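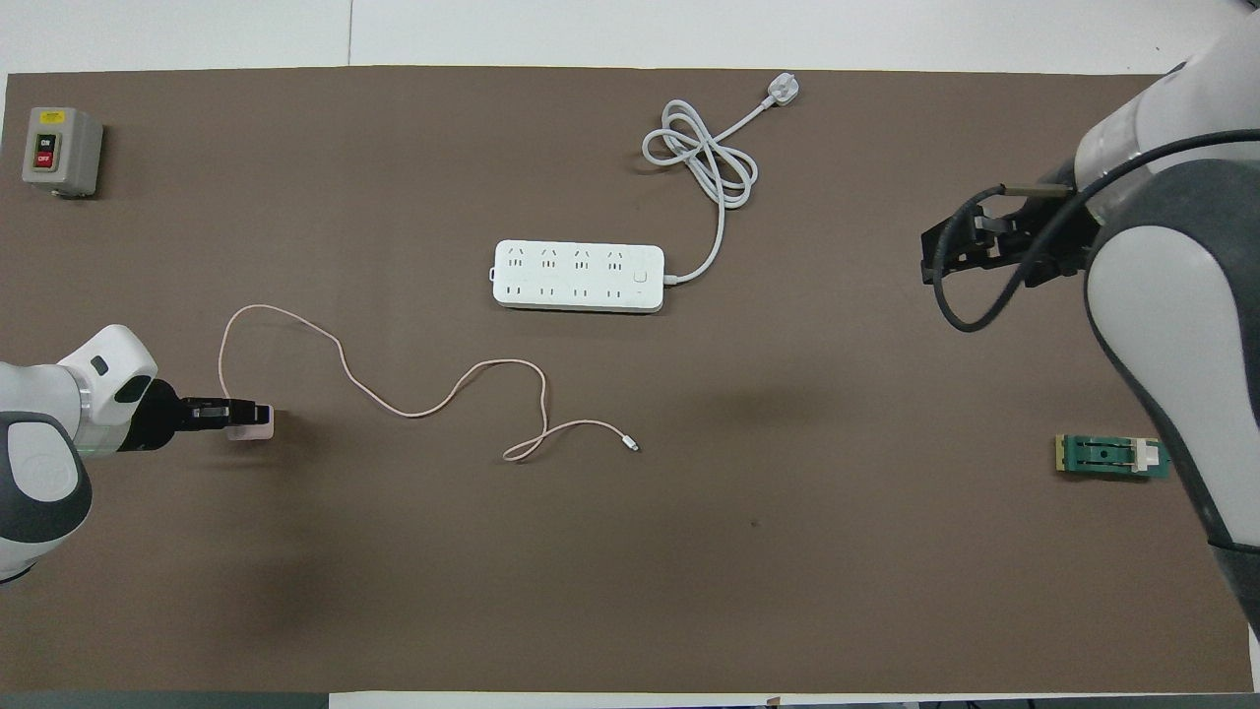
pillgate_joana
So my sister and I share an apartment in Pillgate and we've been arguing for a month over chargers. I leave mine plugged in by the couch all day, every day. She goes around unplugging everything like our grandmother did. Mine is the pale pink one with the pink cable and the little white plug at the end, so at least there's no fighting over whose is whose, but she says I'm wasting money and I say it's pennies. Who's right??

Neno
You are. A charger with no phone on it pulls next to nothing. I put a plug-in meter on mine once and the thing just read zero all evening. If you want to save money go look at your cable box.

Idalina M
I'm with the sister, sorry! It isn't only the money. I don't like stuff plugged in behind a couch where dust collects and the cushions push on it. I unplug everything before bed and it takes me maybe a minute.

Neno
Okay but that's a different argument. Joana asked about the bill.

Idalina M
She asked who's right :)

serrano_a
My old landlord in Gurnberg had a note on every outlet telling us to pull the plugs. Meanwhile the hallway light was on 24 hours a day and the fridge in the basement was older than me. I moved out in August and I still yank plugs out of the wall without thinking.

What wears out on me is the cable, always right at the end that goes into the phone. I get a new one every year. Longer cords are worse because I walk off with the phone still attached.

pillgate_joana
Ha, I do that too. Mine is long enough to reach from the outlet to the armchair and it's forever in a tangle. She wants me to wind it up with a twist tie.

Martim Meireles
Don't wind it tight. Big lazy loops, Velcro strap, done. Twist ties dig in.

About the original question, 30 chargers wouldn't show up on your bill. The space heater my roommate runs with the window open, that shows up.

Idalina M
30 chargers behind one couch and I'm calling the fire department.

Ladan D
Put the couch stuff on a power strip with a switch — she gets to turn it all off at night and you don't have to crawl around. We did this at my place and haven't fought about it in 2 years. We fight about the dishwasher now.

pillgate_joana
Okay, I like the strip idea. Going to the hardware store Thursday. She's still going to say she won.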